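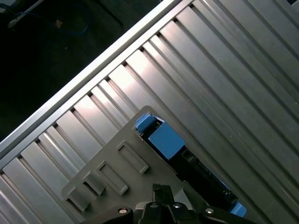

The Zeman folding loading ramp was purchased by the Vilbridge Tool Library in October as a replacement for two older steel ramps that had become difficult to lift. The library lends equipment to residents and small organizations, and ramps are among the items requested most often by people moving mowers, tillers, and wheeled cabinets. Members who asked us to compare surface types before buying should look first at how a deck is put together. An aluminum deck made of long parallel slats, with narrow grooves between them and a raised, rounded rail along the edge, gives small wheels a very different ride from an open rung design. Faint scuffs on metal of this kind are a matter of appearance and did not affect our ratings.

The review covers the Zeman ramp and its nearest competitor, the Koletti two-piece ramp, which was borrowed from our partner library in Bruvport. Both were used by staff over one lending season and were also sent out to members, who returned a short comment form with each loan.

Price and contents

The Zeman ramp cost $369 with delivery. The box contained the ramp, two safety straps, and a printed guide. The Koletti pair sells for $200, and straps must be ordered separately. The price of the straps was not included in our comparison, as most borrowers already own a suitable pair.

Weight and handling

The Zeman ramp weighs 38 pounds. One adult can carry it a short distance when it is folded, but the handle is set too close to the hinge and the load swings against the leg. Two people are recommended on stairs. The Koletti sections are lighter and easier to store upright in a closet or behind a seat. They must be spaced by hand to suit the wheels of each machine, and several members reported that this took more than one try.

Use on the tailgate

The Zeman ramp has a wide lip that sat flat on every truck bed we tried. On one older van with a curved bumper the lip rocked slightly until the straps were tightened. The Koletti ramp has narrower lips with a rubber facing that grips well on clean metal and poorly on a dusty bed. Neither ramp should be used without straps, and the library will not lend either one without them.

Walking on the Zeman ramp was comfortable in ordinary work shoes. After rain the footing was less sure, and the printed guide gives this only a single line on its last page. We have attached a larger notice to our own unit — members are asked to leave it in place.

Cleaning and storage

Mud collects in both ramps. A stiff brush and a garden hose were enough for the Zeman, although drying took longer than expected near the hinge. The hinge pin should be checked before each loan. A replacement pin was supplied by the maker within a week of our request, at no charge.

Rating

Zeman folding ramp: four out of five. Recommended for lending collections and for households that move wheeled equipment often. One point was withheld for the position of the handle.

Koletti two-piece ramp: three out of five. Suitable for occasional use where storage space is limited.

The Zeman ramp may be reserved at the Vilbridge front desk for up to three days. A refundable deposit of $99 applies.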